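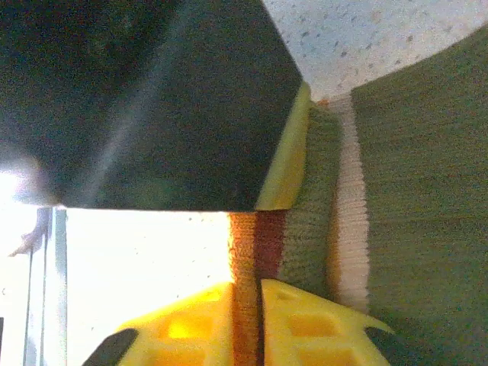

## 1. Background

Knitted fabric relaxes when washed. Loops that were stretched on the machine return toward a shorter, wider shape, and the finished piece loses length. This project measured the loss for two yarns, a wool from the Skasedley mill and a cotton from Enddale, and compared it with the loop-length model covered in the February lectures.

## 2. Method

Swatches were knitted as plain jersey at a single tension setting, 200 courses long. Each was marked with cotton thread at two points and laid flat overnight before the first reading. Washing was at 40 °C with a neutral detergent, followed by flat drying. Gudrun Lindemann did the knitting and washing; Úna Doherty took all length readings, so that the same hand smoothed the fabric each time.
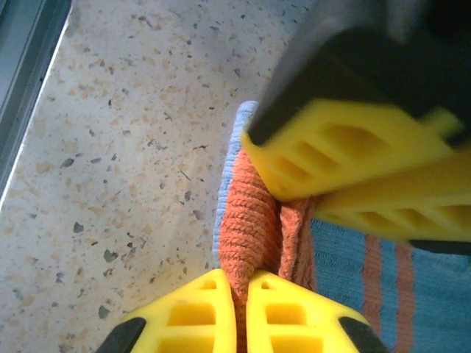
## 3. Results

The cotton lost most of its length in the first wash and changed little afterward. The wool kept shortening through the third wash — the model does not predict this, as it treats relaxation as complete after one wetting. Felting is the likely cause. Width readings were too scattered to use, mainly due to curling at the selvedges.

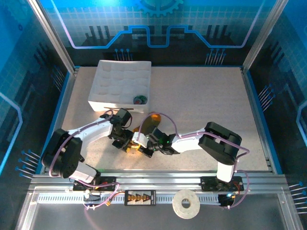

*Figure 3. Work surface from above, with the compartmented white tray at upper left.*

## 4. Limits and further work

Only one tension was tested. A looser setting would show whether the wool result depends on loop size. The spin speed was fixed at 1,000 rpm and may itself add to felting; a repeat with hand wringing is planned. Yarn twist was taken from the Skasedley data sheet and was not checked.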